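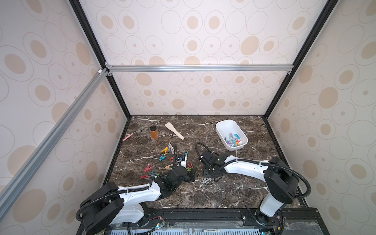
*By Renata Montecinos, with corrections from Güven Kozan. Last touched in March.*

# Camper van pickup checklist, with my comments

We've rented a van from Sastent in Bavham three times now, and every time I come home and add things to this list. Güven prints it and does the actual ticking while I crawl around and yell things out to him. Use it, change it, throw half of it out. The boxes are the check, the stuff underneath is me talking.

Our last van was called the Ciler (they all have names, painted on the back door) so when I say "the Ciler" that's what I mean. If you get a different one the cabinets will be somewhere else.

## Before you sign anything

- [ ] Walk all the way around the outside with the rental person
- [ ] Every scratch you find is on their sheet
- [ ] Your own photos taken, including the roof edge
- [ ] Odometer and fuel level match the paperwork

The roof edge is the one I missed our first year. Tall vans meet low branches, and the front corners get it worst. Ask for the step stool! They have one and don't mind at all.

The fuel gauge on the paperwork was a quarter tank off last time. The guy fixed it with a pen and put his initials next to it, which was good enough for me.

- [ ] Deposit amount is what you were quoted

Ours was $159 on the booking page and $159 at the desk, so no complaint there. I still look.

## Tires, lights, the boring outside stuff

- [ ] Tread on all the tires, inside edge too
- [ ] Pressures checked cold against the sticker in the driver's door
- [ ] Spare present, and you know how it comes down
- [ ] Jack and lug wrench in the van and not in some other van
- [ ] Headlights, brake lights, turn signals, reverse light
- [ ] Wiper blades wipe

I bring my own gauge. Last time the left rear was low enough that I asked them to top it up, and they rolled the compressor right over. Take the inside edge seriously, it's hard to see and you'll get your knees dirty, but that's where a bad alignment shows up.

About the spare: on the Ciler it hangs under the back, on a cable you wind down through a little hole behind the bumper. Have somebody show you. Güven got a full demonstration and then did it himself in the lot, with me holding the manual upside down.

## Gas and cooking

- [ ] Propane valve opens and closes by hand
- [ ] Hose isn't cracked, especially near the fittings
- [ ] Soapy water on every joint, no bubbles
- [ ] Stove lights on each burner and the flame holds
- [ ] Locker vent at the bottom is clear

Bring a tiny spray bottle with dish soap and water. I feel silly doing it in front of people and I do it every time. Bubbles that keep growing mean a leak, so shut the valve, open the doors and go get someone. Don't tighten it yourself and hope.

The locker vent on our second van had leaves packed in it. Propane sinks, and the vent is where it gets out, so please get down and look. I used a stick. 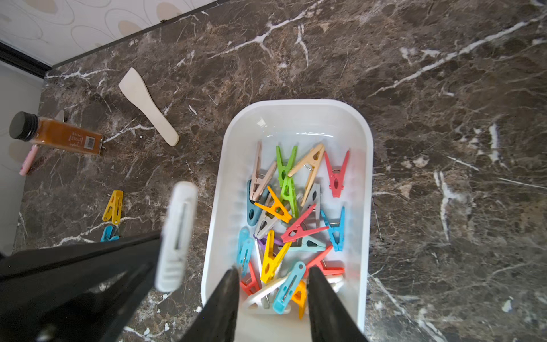 **Can I leave the propane on while we're driving?**

Close it at the tank before you start the engine and open it again once you're parked for the night. The fridge will stay cold for a few hours if you don't keep opening it, and some ferries and tunnels won't take you with the valve open anyhow.

## Alarms and getting out

- [ ] Smoke alarm beeps when you press the button
- [ ] Carbon monoxide alarm beeps too, and the date on the back hasn't passed
- [ ] Fire extinguisher needle in the green, pin in place
- [ ] You can reach the extinguisher from the bed AND from the side door
- [ ] Back doors open from inside
- [ ] Everybody sleeping in the van has opened them once

That last one I got from Ertuğrul Akyol, who we met at the Usuga campground and who had a much better list than mine. He makes his kids do it with their eyes shut. We did the same and I found out I'd been pushing the handle the wrong way for two entire trips. It lifts. On the Ciler it lifts!

Our carbon monoxide alarm was past its date on the second rental. They swapped it at the desk, no fuss. I write the new date on the printed list so I have it for the return.

## Inside, things that move

- [ ] Every drawer and cabinet latches
- [ ] Table locks in both positions
- [ ] Bed slats all there, none split
- [ ] Seat belts pull out, lock and go back
- [ ] Swivel seats click facing forward
- [ ] Nothing heavy stored above head height

**Swivel seats:** turn it, listen for the click, then sit down and shove it with your hips. If it creeps, it isn't locked. The passenger seat needed two tries on ours and I asked them to write that down.

**Drawers:** first corner out of Bavham, the silverware drawer came all the way out and landed on my foot. I'd checked it, too. I'd checked it *empty*. Load the drawers and then test them.

## Water and power

- [ ] Fresh tank filled, smells like nothing
- [ ] Gray tank empty, cap on
- [ ] Pump runs, then stops when the tap is shut
- [ ] Hookup cord has no nicks or melted spots on the plug
- [ ] Test button on the breaker trips it

If the pump keeps kicking on with all the taps closed, you've got a drip somewhere. Ours was under the sink. Orhun Ağca at Sastent came out with a wrench and it took him less time than it took me to explain.

I run the cord through my hands the whole length. You feel a nick before you see it. And unroll it all the way before you plug in at a campground, a coiled cord with a heater on it gets hot.

## After the first 100 miles

- [ ] Pull over somewhere flat, walk around again
- [ ] Look under for drips
- [ ] Hand near each wheel (near, not on) to see if one is hotter than the others
- [ ] Roof vent still closed
- [ ] Step is up

We stop at the farm stand on the Usuga road, mostly for pie. The step was down once. I'd like to blame Güven for that but his version of the story is different.

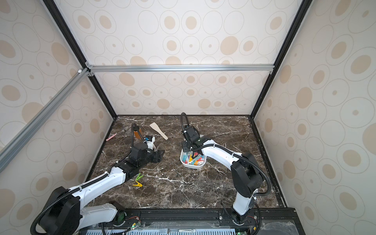

*Two robot arms, brown marble tabletop, oval-pattern wallpaper.*

## Return day

- [ ] Same walk around, same corners, same photos
- [ ] Gray tank dumped, propane off
- [ ] Anything broken written down before they find it
- [ ] Somebody signs your sheet and you keep a copy

We cracked the cover on a reading light and told them up front. They charged us for the part and that was that. Firdevs Yazıcı does the returns and she's thorough, so give yourself time, we get there by 9 a.m. and the line is short.

Still to add: bike rack straps, and something about window screens once I figure out what I want to say. Also the awning. Güven wants a whole section on the awning and he can write it himself.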